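1/7/19 – wrist camera view, regrasp study, second block

Continuing from the notes in the back of the Peravbridge folder. Tomomi Ueda ran the arm for the first part, I took over after lunch. Bleddyn Wynne has the analysis script and will get the logs tonight.

What we are trying to settle is whether the policy needs the fixed overhead camera at all once it is within reach of the object, or whether the wrist view alone carries it through the last stretch. The January result said the wrist view was enough for blocks and cups. I never trusted that for anything with a recess round it. A cup on a bare table gives you a clean outline from nearly any height. A tool sitting in a moulded tray doesn't, and the rim of the tray is a strong edge in its own right, so the policy can lock on to that.

**Set-up**

- Same table, same lamp position as last block. Blind down.
- Wrist camera exposure locked. Do not let it go back to auto, see below.
- Start pose is the one saved as `hover_b`. `hover_a` is too low and the fingers take up too much of the picture.
- Fingers open fully before every approach.
- Parri controller, old firmware. Wornorton have sent the update but I don't want to change it halfway through a block.

**Method, as run**

Each trial starts from `hover_b` with a random offset sideways. The policy gets either both cameras or the wrist camera only, chosen by the script, and the person at the desk is not told which. Target is named at the start. We stop the trial when the fingers close, when the arm faults, or when the time limit is hit. Scoring is by hand: lifted clear, touched but not lifted, wrong item, no contact.

Wrong item is kept separate from no contact this time. In January they were lumped together and it hid the thing we most wanted to know.

Training set for this policy is 2000 demonstrations, all collected at Prekbridge on their table. Theirs is paler than ours. I had expected that to matter more than it does.

**Results so far**

41 trials done. Six thrown out: the controller dropped its connection and the arm stopped before it had got anywhere, so there is nothing to score. The rest stand.

With both cameras, it behaves much as before. Approach is smooth, the fingers come down in line with the long side of the handle, and the failures are mostly shallow grasps that slip.

Wrist only is different in kind. It gets to the right part of the tray nearly every time, so the coarse part is fine. Then it goes for the neighbour. Screwdrivers are the worst, because they lie alternately head to tail and the shafts run close beside each other. The policy seems to pick a handle from the shafts, follows the wrong one, and ends up at the opposite end of the tray from where it should be. Pliers are much better, lying on their own along the bottom.

The knife gave mixed results. It sits on the diagonal and the wrist has to turn to match. When the turn was made early the grasp was sound. When it was left late, one finger came down on the rim. Tomomi thinks the late turns go with the bigger sideways offsets. Plausible, but I would like to see it plotted before it goes in the report.

No trial so far has gone for an empty recess. Tomomi and I both had that down as the likely failure and we were both wrong. Dark hollows in the plastic don't draw it at all.

**Exposure**

Lost most of an hour to this. With auto exposure on, the bright metal pulls the whole picture down as the arm descends, and the table goes from mid grey to nearly black over the course of one approach. The demonstrations were all recorded with it locked. Once I locked it the approach steadied straight away. The highlights on the jaws and shafts are still blown out but they are blown out consistently, which the policy can live with.

Setting does not survive a restart of the camera node. Have put it in the launch file. Bleddyn, please check your copy has it too.

**Side cases**

Ran a few with a cloth left on the table, well away from the tools, to see whether a second object in view would pull the approach off. No effect that I could see by eye. The paths may say otherwise. These are tagged `clutter` in the log and should be kept out of the main table.

Also tried the case half out of view at the start, so that the policy only sees part of it from the hover. It still heads the correct way when the target is in the visible half. When the target is in the half that is out of view it hesitates, drifts, and then usually commits to something it can already see. That is the strongest argument yet for keeping the overhead camera for the first second or so and dropping it afterwards. Will add a third condition: overhead on for the coarse move, wrist only below a set height.

**Still to do**

1. Finish the block. 19 trials left on the list, same random seed.
2. Write the switch-over height into the config instead of the code.
3. Score the knife trials again without looking at the first scores. I was tired by then and there are two I'd argue with.
4. Ask Prekbridge whether their tray was ever turned round between demonstrations. If it was always the same way up, the screwdriver errors could be a habit learned from their layout and have little to do with the camera.
5. Bleddyn to split the wrong-item trials by distance to the neighbour.

Point 4 matters most. If the answer is that it was never turned, I would rather collect a small set here with the tray rotated and retrain before anyone draws conclusions about cameras. Tomomi disagrees and would finish the comparison first, as both conditions share the same training data. Fair point – the gap between them is still a gap. We will finish the block and then decide.

Arm parked at `hover_b` with the fingers open, case left where it was for the next run. Please don't move it, the offsets are measured from its left rim.

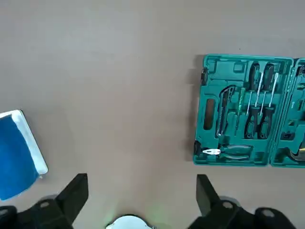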